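4.2 Connecting the drain hose of the Huvon dehumidifier

Read this section fully before you start. Please keep the tank in place until step 3.

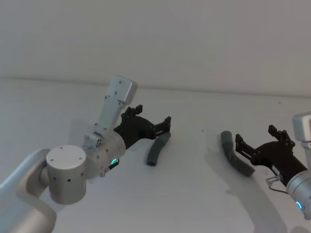 Before you begin

You need a flat screwdriver, a dry cloth and a floor drain or sink which is lower than the hose outlet. The hose set is part number 297. If it is missing from your box, write to Vasilakis, the parts dealer, and give the serial number of your unit.

Steps

1. Switch off the unit and pull the plug. Wait 12 minutes, so the water inside can run down into the tank.

2. Turn the unit with its back side to you. Do not lay it down.

3. Take out the tank, empty it and put it back.

4. Remove the rubber plug from the outlet. Keep the plug – you will need it again if you return to tank mode.

5. Push the hose on the outlet until it stops, then tighten the clamp by hand and a half turn with the screwdriver.

6. Lead the other end to the drain. The hose must go down all the way, without loops.

7. Plug in, switch on and choose "Continuous." Check the connection for drops after one hour.

CAUTION: Do not put the hose end under water. The water can then flow back to the unit.

Note: In an unheated cellar, check the hose every day in January. Ice can close it.

Note: If the display shows code 6, the tank is not sitting correctly. Take it out and insert it again.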